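Bruremham House: Common Room and Refreshments
Frequently asked questions

Who may use the common room?
The room is open to all residents and to day visitors who have signed in at reception. It seats 31 persons. Larger groups should apply in writing to the House Manager, Fletcher Ormsby.

May I bring my own cup?
Yes. Cups must have a lid that closes fully and must hold no more than 400 ml. Open mugs are not permitted on the carpeted floor.

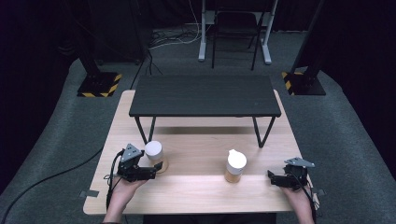 Which cups and lids are accepted?
Residents may use any lidded cup within the size limit. The shape of the lid is a matter of personal choice: of the two cups standing on the wooden table, one has a rounded white lid and the other a white lid rising to a point like a spout, and both shapes are accepted. Lids with cracks should be replaced before the cup is used again.

May cups be left on the tables overnight?
No. Cups left after closing are taken to the kitchen and kept until the end of the month. Those not claimed are disposed of.

What is the low black stand on the table for?
Residents may place books and papers on it. Hot dishes must not be put on the stand or directly on the wood.

How should a spill be reported?
Please wipe the table at once and inform reception on extension 420. Spills on the carpet must be reported even where no mark can be seen.

These answers were last revised on 18 February 2018.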